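Blocos de letras em madeira: limpar, retocar e pôr a render na mesa
dezembro de 2022
Categoria: Brinquedos / Madeira

Tenho um fraco por blocos de letras. Compro-os em feiras, trago-os de casas de família, aceito-os em sacos de plástico atados com um nó impossível de desfazer, e depois passo serões a limpá-los na mesa da sala. Já me pediram várias vezes que escrevesse como faço, e fui adiando desde maio, altura em que comecei um rascunho e o perdi no meio das receitas. Agora vai mesmo!

O tutorial serve para blocos pequenos de madeira, daqueles com as faces pintadas e uma letra em cada uma. Se os vossos são de cortiça ou têm papel colado nas faces, saltem a parte da água, por favor. Papel colado e pano húmido dão em desastre (falo por experiência, e ainda me custa).

O que vão precisar

Uma tigela larga
100 ml de água morna e umas gotas de sabão neutro
Dois panos de algodão que não larguem pelo
Cotonetes
Lixa fina, um bocadinho só
Tinta acrílica à base de água, própria para brinquedos
Um pincel fininho, de pelo curto
Cera de abelha, se gostarem do acabamento
Um tabuleiro com rede para secar
Uma caixa com tampa

Eu uso a cera da Rodura, que vem numa lata baixa e cheira bem, mas qualquer cera sem corantes e indicada para brinquedos serve. Leiam o rótulo, mesmo o das miudinhas.

Primeiro, despejar tudo

Despejem o saco inteiro em cima de uma mesa grande. Sei que apetece tirar um bloco de cada vez, limpar, pôr de lado, tirar outro, mas assim nunca se percebe o que se tem. Com tudo espalhado vê-se logo que há letras repetidas, que o azul de uns não é o azul dos outros, que há um bloco intruso vindo de outro jogo qualquer. No meu último saco vinha uma peça de dominó e meio lápis de cera.

Virem os blocos devagar e vão fazendo montinhos: os que só precisam de pano, os que têm a tinta a saltar, os que têm cantos lascados. Os que vos deixarem na dúvida vão para o monte do pano, depois logo se vê.

Aproveitem para passar os dedos pelas arestas. Uma farpa sente-se muito antes de se ver. Quando encontro uma, ponho um pedacinho de fita de pintor no bloco para não o perder na confusão.

E uma nota sobre brinquedos antigos: se não sabem de que época são, ou se a tinta faz pó quando lhe passam o dedo, não lixem e não os deem a crianças. As tintas antigas podem ter chumbo. Há blocos lindos que ficam muito bem numa prateleira alta e pronto, têm ali uma reforma sossegada.

Limpar sem encharcar

O erro mais comum (o meu também, durante anos) é pôr os blocos de molho. A madeira incha, a tinta estala nos cantos e depois não há retoque que valha. O pano tem de estar bem torcido, quase seco.

1. Misturem o sabão na água e mexam com a mão até fazer um pouco de espuma.

2. Molhem uma ponta do pano, torçam com força e passem numa face de cada vez. Sempre no mesmo sentido, sem esfregar em círculos.

3. Passem logo a seguir o pano seco. Logo a seguir mesmo, não quando acabarem a fila toda!

4. Para a sujidade encostada ao contorno das letras, cotonete. Se a letra for em relevo, deitem o cotonete quase na horizontal e rodem-no entre os dedos.

5. Ponham o bloco na rede, apoiado numa aresta se conseguirem, para apanhar ar por todos os lados.

Se houver marcas de caneta, experimentem primeiro uma borracha branca, daquelas macias. Resolve mais do que se imagina. Com o marcador permanente já fiz as pazes: lixo um nadinha e pinto por cima, ou deixo ficar. Tenho um bloco com um bigode desenhado e esse ninguém lhe toca.

Deixem secar de um dia para o outro, longe do aquecedor. Quem mora em sítios húmidos que dê mais um dia. Quando passei uma temporada em Niruvholm, com a roupa sempre a pingar dentro de casa, os blocos levavam uma eternidade a secar e eu, impaciente, pintei por cima antes de tempo. A tinta fez bolhas. Tive de tirar tudo e começar outra vez.

Retocar a cor

Vou ser franca: só retoco quando o desgaste me incomoda mesmo. Um canto comido por anos de brincadeira tem a sua graça. Agora, uma letra que já mal se lê dá cabo do jogo, e aí vale a pena o trabalho.

Comecem por alisar a zona com a lixa, duas ou três passagens leves, e limpem o pó com o pano seco. Depois façam a cor. Nunca, mas nunca, usem a tinta tal como sai do frasco - o amarelo novo ao lado do amarelo velho grita. Misturem uma pontinha de castanho e experimentem num papel até ficar parecido, deixando secar antes de decidir (a acrílica escurece um bocado).

Pintem primeiro o fundo da face e só depois a letra. Para as letras claras eu faço um branco sujo, com uma gota de ocre, e vou do centro do traço para fora. Se borrarem, cotonete húmido enquanto está fresco. Se já secou, vão beber um chá e retocam o fundo mais tarde.

Uma face por sessão. Eu sei, é lento. Também tentei pintar duas faces opostas segurando o bloco entre dois alfinetes e a única coisa que consegui foi pintar o tapete.

Com a tinta bem seca, quem quiser passa a cera: pouquinha, com o dedo enrolado no pano, esperar 5 minutos e puxar o brilho com a parte limpa. As faces pintadas ficam mais macias ao toque e as letras ganham um ar menos giz.

Verificar antes de entregar a crianças

Depois de limpos e retocados, gosto de ver tudo outra vez à luz da janela. Arestas sem farpas, tinta que não sai na unha, nada rachado. Um bloco com uma racha que abre quando se aperta vai para o lixo, por muito bonita que seja a letra. Atenção também ao tamanho: se um bloco couber na boca de um bebé, fica para os mais crescidos.

Guardar (a parte que toda a gente salta)

Já tive blocos em frascos, em meias, numa terrina sem asa. O que funcionou foi uma caixa baixa, onde se vê tudo sem ter de revolver até ao fundo. A minha é da Marnon, modelo 1264, comprada por causa da tampa que encaixa sem fazer força. Com os blocos lá dentro pesa 900 g na balança da cozinha, o que quer dizer que posso pô-la na prateleira de cima sem medo de a estante vir atrás.

Não arrumo por ordem alfabética. Tentei, durou uma tarde. Arrumo com uma letra virada para cima e chega, quem vier brincar que procure.

Usar: palavras em fila

E agora o que interessa, porque blocos limpos dentro de uma caixa não divertem ninguém.

A minha maneira preferida de começar é espalhar os blocos na mesa sem critério nenhum, uns de pé, outros virados, letras ao contrário, e ir puxando uns quantos para o meio até fazer uma fila. Uma mesa de madeira escura é ótima para isto, as cores saltam logo à vista. Numa toalha às flores anda-se à procura do S durante meia hora.

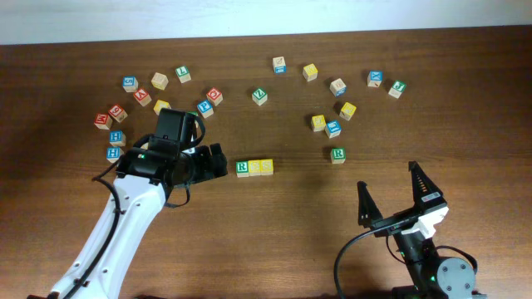
O R na face verde a abrir a fila, dois amarelos encostados a seguir, e o resto das letras ainda por escolher.

Para a fila ficar direita, ponham o primeiro bloco e não lhe mexam mais. Os outros é que vão ter com ele: encosta-se o segundo, face com face, depois o terceiro, sempre a partir do mesmo lado. Se a fila sair um bocadinho torta em relação à mesa, deixem estar. Só a endireito no fim, empurrando tudo de uma vez com a lateral de um livro ou com uma régua comprida.

Algumas brincadeiras que têm saído bem cá em casa:

A palavra que cresce. Começa-se com duas letras e cada pessoa acrescenta uma, em qualquer ponta. Quem não conseguir fazer nada que se leia inventa uma palavra e tem de dizer o que significa. É de longe a melhor parte!

As letras da mesma cor. Escolhe-se uma cor e só valem as faces dessa cor. Parece fácil e é de uma crueldade tremenda, sobretudo quando todas as vogais estão noutro lado.

O nome comprido. Cada um tenta escrever o nome mais comprido que conhece com as letras disponíveis. Na última ronda alguém quis fazer VENKATARAMAN, que pede quatro As, e andámos a virar blocos à procura de As em todas as faces. Ficámos por VENK, muito bem alinhado.

A letra tapada. Faz-se uma palavra, vira-se um dos blocos enquanto os outros fecham os olhos, e adivinha-se o que lá estava. Com os mais pequenos, palavras curtinhas.

Com crianças que estão a começar a ler, deixem-nas pôr as letras de pernas para o ar à vontade. Há tempo. O meu truque é fazer a mesma palavra por baixo, bem direita, sem dizer nada, e esperar. Muitas vezes a mãozinha vai lá sozinha virar o bloco.

Umas dúvidas que me costumam chegar

Posso usar vinagre? Eu não uso em faces pintadas. Em madeira crua, um pano com vinagre muito diluído tira bem o cheiro a sótão.

E toalhitas de bebé? Numa emergência, sim, mas deixam uma película pegajosa e depois há que passar o pano com água na mesma.

Faltam letras no meu jogo, o que faço? Procurem sacos avulsos nas feiras e misturem sem vergonha. Um N também faz de Z se o deitarem, e um W virado dá um M bastante aceitável. Se tiverem jeito de mãos, comprem cubos de madeira crua do mesmo tamanho e pintem os que faltam com a mesma receita do retoque.

A cera deixou manchas brancas, estraguei tudo? Nada disso, foi cera a mais. Aqueçam a zona com a mão, passem o pano seco e vão insistindo até desaparecer.

Se experimentarem a brincadeira das cores, contem-me nos comentários qual foi a palavra mais comprida que conseguiram. Eu continuo encalhada nas amarelas.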